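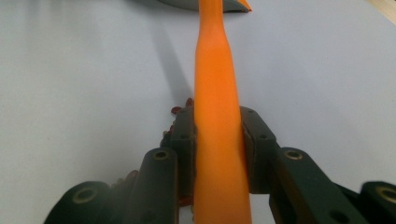
Filed under: Ports & Harbors / Working Papers

4.2 Upkeep time at small berths

Most of the port literature looks at cranes, yard layout, gate queues. Small berths get a line or two. We wanted the boring part: who fixes the fenders, when, and what it does to berth hours. Three harbors, Erwood, Demden and Barredo, all with mixed ferry and light cargo traffic, all run by the town.

Data came from the paper work logs. Not great. Erwood keeps a proper book, one job per line. Demden writes several jobs under one heading, so we split these by hand and probably got a few wrong. Barredo had no log before February, only invoices, and those leave out anything done by harbor staff themselves. We kept Barredo in for the outage hours but dropped it from the job-type table.

After cleaning, 47 jobs in the Erwood book and some 11 at Demden that could be tied to a named berth. Bollards, ladders, fender chains, lighting. Ladders took more time than we expected, mainly becuase the work has to wait for low water and the low water has to fall inside a shift. A short job can sit open for days. The berth is listed as closed all that time even though ships could use most of it.

Hand tools are logged separately from plant (Fig. 3). At Erwood tools are signed out by berth, at Demden by person, so the two can't be added together. We tried, gave up. Signed-out time is a weak stand-in for working time anyway, see Section 3.

Fig. 3. Hand tool with orange handle.

Ferry berths close less often than cargo berths but for longer. Margit Lie, who ran the interviews, put this down to timetables: crews save up small defects for the winter service, then do the lot in one go. The logs fit that reading for Erwood. For Demden too few entries to say. One ferry operator there, Plukenia, sends its own people to fix the ramp hinges and does not report the hours to the harbor office at all, so the Demden figure is a floor.

Two points on method. First, closure times were rounded by the clerks, usually to the half day, and we did not try to undo it. Second, 4 jobs at Erwood had an end date earlier then the start date. Removed. Keeping them with the dates swapped changes the mean only slightly and leaves the order of job types the same.

Weather delay is not seperated out here. It is mixed in with waiting for parts, and the split used in Section 5 rests on interview answers only.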